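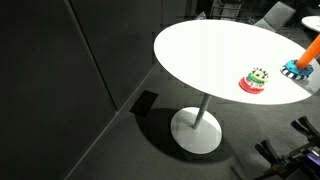 We use cookies to keep this site running. By continuing you agree to our cookie policy. OK / Manage settings

Workshop notebook
March 11, 2025

Glaze tests, round two. Kiln opened at lunch, everything out and on the rack by three. Writing this fast before I forget which tile was which - the iron oxide wash wore off two of the numbers again. Need to go back to scratching them in with a needle tool.

Batch was 13 tiles. Same white stoneware as last time (the Ploller body), bisqued together, so the clay at least shouldn't be the variable. Base glaze is the satin white everybody wants for the Pesonen cups. Only changed the whiting and the silica, plus the thickness on the last few.

Results, in the order they sat on the shelf:

Tiles 1 to 3. Base recipe, no changes. Pinholes on all three, worst on tile 2. Same as February. So it wasn't the dirty bucket, which I was sort of hoping it was.

Tiles 4 to 6. Less whiting. Fewer pinholes but gone shiny, and you lose the soft look completely. Nice glaze, wrong glaze. Keep the recipe, maybe for the inside of the big bowls.

Tiles 7 to 9. More silica. Stiff, a bit sugary at the edges. Tile 9 crawled off the corner but I think I had a greasy thumb there.

Tiles 10 and 11. Base recipe, thin coat, one quick dip. Nearly clean. Three tiny pinholes on 10, none I can find on 11. Surface is right. A little gray where it breaks over the ridge, which I like and the customer may not.

Tiles 12 and 13. Base recipe, thick, double dipped. Terrible. Looks like orange peel. At least it points the same way.

So thickness is most of it. Probably not all of it.

Checked the bucket with the 100 ml syringe, came out at 175 grams. Way heavier than I'd have guessed from stirring it. The lid was off over the weekend and a lot of water must of gone. Added water 50 ml at a time and let it sit, stirred, sieved again through the 80 mesh. Didn't get a final reading because the scale battery died. New battery before anything else gets dipped.

Firing notes. Slow to 600 then the usual climb, cone 6, held ten minutes at the top. Witness cones: bottom shelf soft, touching the plaque. Top shelf only bent to two o'clock. That's a bigger gap than we had in the fall. Either the top element is tired or I packed the top shelf too tight with the Jummont plates. Both, maybe. Will measure the elements cold before the next load.

Other thing - the program on the controller had no hold on the way down. Last year's log says we used to drop a bit from peak and sit there for a while, and pinholes weren't much of a complaint then. No idea when that step got deleted. Whoever changed it please write it down next time, even if it was me. Put it back in as program 4, left program 2 alone for the low fire stuff.

Shelf 3 has a drip the size of a dime. Ground it off, rewashed, drying by the door. Don't use it yet.

Next:
- thin coat on six real cups, not tiles, with the drop and hold
- same again without the hold so we can tell them apart
- wipe the bisque with a damp sponge first, all of it, it was dusty
- order whiting, the bag is nearly done. Drakanance had it cheapest but shipping was slow
- tell Pesonen April is still ok for samples. Full order of 3,000 is another conversation, not promising dates on that until the top shelf behaves

Tile 11 is on the window sill if anyone wants a look. Please don't move it, the number is one of the ones that rubed off.

Filed under: Glaze, Kiln log, Testing

Recent entries
Cone packs: how we're making them now
Reclaim bucket smells, what we tried
Plaster bats, second pour
Satin white, round one
Handles cracking at the lower join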